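Grundlagen der Textilpflege und Wäschelogistik
Skript zu Einheit 4: Wasserhärte, Waschmittel und Dosierung
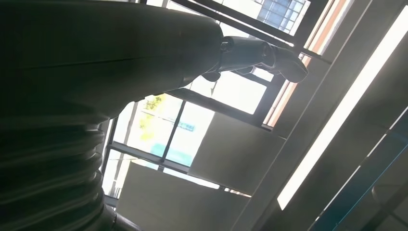

Abb. 1: Dunkler Roboterarm mit geripptem, balgartigem Abschnitt und grauem Metallgreifer

4.1 Worum es geht

In Einheit 3 wurden die Faserarten und ihr Verhalten in der Waschflotte behandelt. Jetzt kommt das Wasser dazu. Wer die Härte nicht kennt, dosiert falsch, und zwar meistens zu hoch. Das kostet Geld, belastet das Abwasser und führt bei dunklen Textilien zu Rückständen, die sich im letzten Spülgang nicht mehr vollständig lösen.

Voraussetzung für diese Einheit ist das Kapitel über Tenside. Bitte vorher noch einmal durchlesen, vor allem den Abschnitt zu anionischen und nichtionischen Tensiden.

4.2 Wasserhärte

Als Gesamthärte bezeichnet man die Summe der gelösten Calcium- und Magnesiumionen. Angegeben wird sie in Millimol pro Liter (mmol/l), in der Praxis hört man nach wie vor häufig Grad deutscher Härte (°dH). Umrechnung: 1 mmol/l entspricht 5,6 °dH.

Härtebereiche für Trinkwasser:
weich: weniger als 1,5 mmol/l (unter 8,4 °dH)
mittel: 1,5 bis 2,5 mmol/l (8,4 bis 14 °dH)
hart: mehr als 2,5 mmol/l (über 14 °dH)

Den Wert erfährt man beim örtlichen Wasserversorger. Für die Übungen verwenden wir den Wert des Lehrbetriebs Werden. Dort liegt die Härte bei 14 °dH, also genau an der Obergrenze des mittleren Bereichs. Leopold Widmer misst im März nach, weil der Versorger dann auf einen anderen Brunnen umstellt. Bis dahin gilt der alte Wert.

4.3 Was hartes Wasser bewirkt

Seife bildet mit Calciumionen unlösliche Kalkseife. Sie setzt sich auf der Faser ab, macht Frottierware hart und lässt Weißes mit der Zeit grau werden. Synthetische Tenside sind weniger empfindlich, verlieren in hartem Wasser aber ebenfalls an Wirkung. Beim Erhitzen fällt außerdem Calciumcarbonat aus und lagert sich an den Heizstäben ab. Der Energiebedarf steigt, und die Solltemperatur wird später erreicht.

Enthärter im Waschmittel (meist Zeolithe in Verbindung mit Polycarboxylaten) binden die Härtebildner. Im Baukastensystem wird der Enthärter getrennt vom Basiswaschmittel zugegeben. Bei weichem Wasser entfällt er ganz.

4.4 Dosierung

Maßgeblich sind drei Größen: Trockengewicht der Wäsche, Verschmutzungsgrad und Wasserhärte. Die Füllmenge der Trommel wird gewogen. Schätzen ist im Lehrbetrieb nicht zulässig.

Rechenbeispiel: Ein Posten Hotelwäsche, normal verschmutzt, wiegt 76 kg. Das Datenblatt des Basiswaschmittels nennt für diesen Verschmutzungsgrad 6 g je kg Trockenwäsche. Benötigt werden 76 × 6 g = 456 g. Der Enthärter wird nach eigener Tabelle berechnet (siehe Anhang B) und darf nicht in diese Menge eingerechnet werden.

Häufige Fehler:
Es wird das Nassgewicht eingesetzt.
Der Posten ist zu klein, dosiert wird aber für die volle Trommel.
Die Dosierpumpe wurde nach einem Produktwechsel nicht neu kalibriert.

4.5 Temperatur

Für leicht verschmutzte Buntwäsche reichen 30 °C in der Regel aus, sofern das Mittel Enzyme enthält. Bleichmittel auf Percarbonatbasis entfalten bei dieser Temperatur ohne Aktivator nur wenig Wirkung. Wäsche mit hygienischen Anforderungen wird nach einem desinfizierenden Verfahren gewaschen. Dazu mehr in Einheit 6.

4.6 Aufgaben bis zum nächsten Termin

1. Rechnen Sie 3,2 mmol/l in °dH um und ordnen Sie den Wert einem Härtebereich zu.
2. Berechnen Sie die Menge an Basiswaschmittel für 30 kg Hotelwäsche mit den Angaben aus 4.4.
3. Erklären Sie in wenigen Sätzen, wie Kalkseife entsteht und woran man sie auf Frottierware erkennt.

Lösungen bitte handschriftlich abgeben. Fragen zu den Rechenaufgaben beantwortet Keegan Tawhiri in der Übungsgruppe. Anhang B liegt im Kursordner.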